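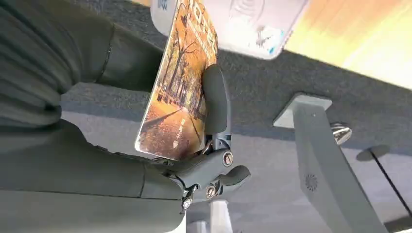
Running a guesthouse was never the plan, the owner of Farnwood told me over breakfast, and she still laughs at how fast it happened. She opened with 4 rooms and no website. "People just walked up the hill from Kvam and asked," she says. Now she's full by June!

I loved hearing about the garden, with its 60 fruit trees and a path that drops 300 yards to the water – guests get a basket and pick their own plums. "I stopped making jam for them. They'd rather make it themselves." 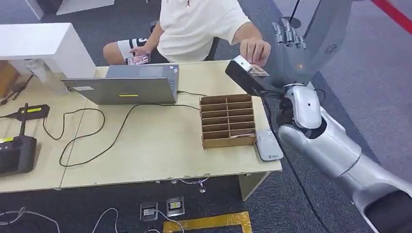 Across the desk, a hand meets a small white card.

Next comes a cottage out at Fleron, sleeping two. "No TV," she says. "Good beds, though."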